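Keeping White Sheets White: notes for my talk at the Dretcombe guesthouse owners' meeting
Mehrangiz Nikzad
Jan 9, 2023

Slide 1. Title
Say good morning and thank Noemi Rizzi for the invitation. Speak slowly. Last year in Zirstead I finished ten minutes too early and then I had to stand there.
Say who I am: I managed the laundry room of the Ahmadpour guesthouse for 14 years, and now I help small houses choose and look after their linen. I do not sell sheets or detergent. Say this clearly, people always ask.

Slide 2. Why white
Most of you have white sheets already, so I will not try to persuade anyone. White can be washed hot, and one sheet from an old set can be put together with one from a new set, if you are careful. With colored sheets this is difficult, the old blue and the new blue are never the same blue.
The bad side is that white shows everything. Gray is the most common complaint I hear, more common than stains. Ask the room: who has gray sheets? Wait for hands. Do not be afraid of the silence.

Slide 3. Where the gray comes from
Too much in the drum. This is the first reason in almost every house I visit. The dirt goes out of one sheet and into another.
Hard water. If your kettle is white inside, your sheets have the same problem.
Too much detergent. It stays in the cloth and holds the dirt. Owners do not believe me here, so tell the story of Esmaeil Heydari, who washed a clean sheet again with no detergent at all and got a bowl full of foam from the rinse. He allowed me to use his name.
Fabric softener. I would stop using it on sheets completely. For towels also, but that is a different talk.

Slide 4. Looking at a sheet in the light
Show how to do it with the sample sheet from my bag. Hold it up high, with a lamp or window behind it, and move it slowly from one side to the other. Thin places look brighter. Look first in the middle, at the height of the shoulders and hips, because the cloth gets thin there long before it tears. After this look at the hem.
Ask Jhosep Palomino to hold the second corner, he is tall.
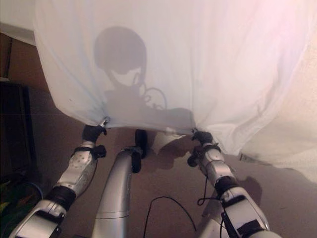 When you find a thin place, do not wait for the hole. A sheet with a hole in the middle is good for cleaning cloths and for not much more. A sheet that is only thin can still be cut and sewn into pillowcases from the side parts, and these pillowcases last for years. At Ahmadpour we did this every May, before the busy months.
If somebody asks about "sides to middle" mending: yes, my grandmother did it, and for your own bed it is fine. A guest will feel the seam.

Slide 5. The Mamandale numbers
Parisa Taheri at Mamandale wrote down every wash for every sheet, with a small laundry pen mark in the corner. She has 21 beds. Her best sheet reached 331 washes before she took it out of the rooms. Say that this is one sheet and one house, and it is not a promise. What I find useful is that her worst sheets all came from the same purchase, and without the pen marks she could not have known it.
(If time is short, skip the table and only say this.)

Slide 6. Stains, quickly
Blood: cold water, never hot.
Sun cream: dish soap before the wash. Do not use chlorine bleach, it can turn the mark orange.
Makeup: give the guest a dark face cloth. Much cheaper than any product.
Rust: look for the old radiator or the metal cart.

Slide 7. Drying and folding
Do not overdry. The fluff in the filter is your sheet. Take them out a little damp and pull them by the corners, two people, then fold. If you iron, iron only the top part that the guest sees.

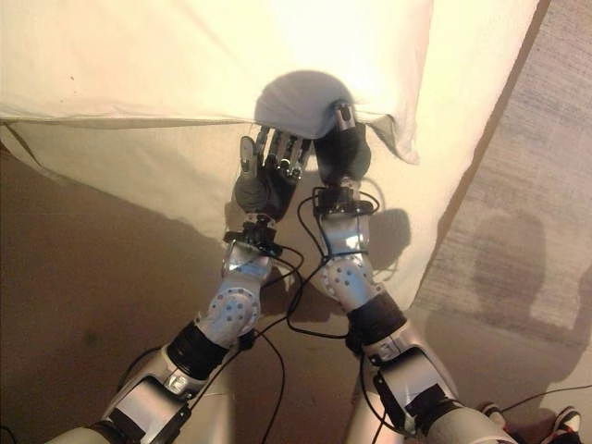

White cloth, lightly creased, pulled tight over a rounded shape.

Storage: clean sheets go at the bottom of the pile, you take from the top. No, I have written it wrong. New ones from the wash go to the BOTTOM, you take from the TOP, so all of them get rest. Correct this on the handout too.
Do not keep sheets in plastic. In a damp house they get yellow lines on the folds.

Slide 8. Questions
Leave 10 minutes.
Probably they will ask about cotton or mixed cotton. Answer: mixed dries faster and creases less, cotton feels better in summer. Ask how they dry before giving advice.
Handouts are in the blue folder. Bring back the laundry pen, it belongs to Parisa.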